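Lightfoot opens equipment planning service for two-armed mobile robots

Cletside, 6/26/21 – Lightfoot, the automation planning consultancy, has opened its simulation-based procurement service to facilities operators and housing providers. The service, named Zeltina, produces a costed equipment specification for two-armed mobile robots before any purchase order is raised.

Each study starts with a floor plan and a furniture schedule. Lightfoot's engineers build the rooms in simulation, place a candidate robot in them and record reach, turning clearance and sightlines at each work position. The output is a report listing the base, arms, grippers, charging equipment and spares required, with a separate line for changes to the building.

"Buyers tend to budget for the robot and leave the room until later," said Colette Fleury, head of planning at Lightfoot. "Door swings, worktop heights and floor finishes all carry a cost. We put them on the same sheet as the hardware."
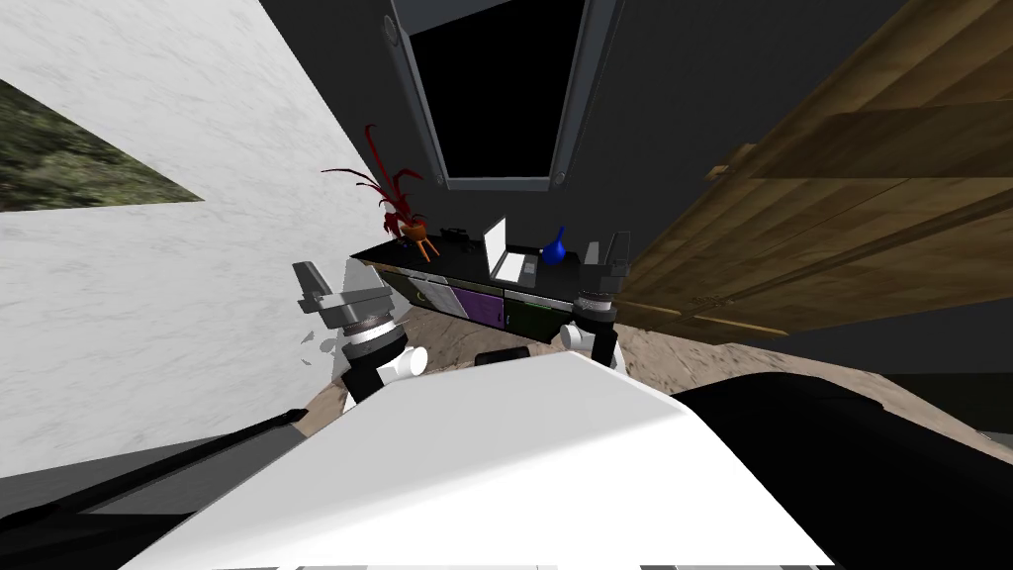 Zeltina reports are organised by room, and each room is given its own equipment list. Domestic and office interiors are modelled with their usual contents in place, as the layout of a surface affects the choice of gripper. With an open laptop and a narrow-necked vase side by side on a low cabinet, both arms have to be assessed for approach angle as well as for reach, and a spiky-leaved plant at the other end is entered as an obstacle. Doors are modelled as moving parts, and their position is recorded with each result.

The first full study was completed in May for Somska, an operator of serviced apartments. It covered 74 rooms and 228 work positions. Somska had drafted a budget for 15 robots of a single type. Following the study, the order was divided between 2 gripper configurations, and an allowance was added for door hardware and charging points.

"The total came out close to our draft, but the money was in different places," said Hammad Lodhi, procurement manager at Somska. "We would have been short on grippers and spares in the first year."

Studies are quoted at a fixed price according to the number of rooms. Reports cover purchase and lease options – including maintenance, replacement parts and operator training – and can be issued in a format suitable for tender documents. Lightfoot does not sell robots and takes no commission from manufacturers.

Enquiries about studies should be addressed to Dean Whitlock, commercial manager, at Lightfoot's Cletside office. Press enquiries: Jordan Ackroyd.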